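Comparing Two Grippers on Small Wired Parts

Aug 9, 2026 | By the Nodix bench team

Wired parts show up differences between grippers that plain blocks hide. We use this routine to compare the Zeltov and Iteo fingers on the same arm.

1. Put one small part with leads in the yellow tray. Keep the wrist camera on and the speed at 300.

2. Lower the open fingers over the leads, close to the body of the part. With a solenoid, stop before the jaws touch the metal frame.

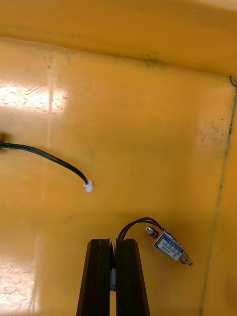 3. Close at the lowest force setting and lift slowly. Note any slip. Run 10 tries, then swap fingers and repeat.

4. Check glare. If the bright patch on the tray covers the part or connector, turn the tray and start the set again.

Related
Setting Finger Force on the Hämäläinen Arm
Wrist Camera Focus in 6 Steps

Contact | © 2026 Nodix | Back to top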